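# Wrist cam policy keeps going for the wrong bottle

**mhnatiuk**

OK so I've been fighting this since November and I'm out of ideas. Task is dead simple: the prompt names a color, the arm picks that bottle.
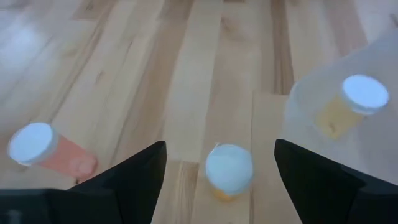 I trained on 300 demos with Runov (stock config, action chunks of 8) and the grasp itself is lovely. But ask for red or yellow and half the time it drifts over to orange anyway! The fixed camera sees everything fine, and I checked the prompts in the logs — they're correct. Anybody seen this?

**gciobanu**

Caps. From straight overhead the orange one is nearly all white cap with a sliver of color under it. At that angle your policy can't read color, so it learns "go to the round white thing between the fingers." I'd bet most of your demos start with the target already near center.

**dexter_p**

Don't buy it. If it were the caps you'd get random picks, and he's getting orange. Smells like the language input is being ignored. Shuffle the prompts at eval and see if the trajectories change at all.

**gciobanu**

It's orange because orange is closest to the gripper! Move it and the "preference" moves too.

**mhnatiuk**

Ran both. Shuffled prompts: the approach does change early on, then the last stretch goes to whatever's closest. So you're each kind of right?

**nkarpenko**

Had the same thing in Derkach with screw-top jars. I dropped the chunk to 6, which did nothing, then masked the wrist view until the final approach and that helped a lot. Also watch that see-through thing by the yellow bottle, my segmenter hated anything like that.

**dexter_p**

Masking is a band-aid. Collect more demos with the wrong bottle under the gripper at the start.

**mhnatiuk**

Doing that tonight — I'll retrain and post the curves.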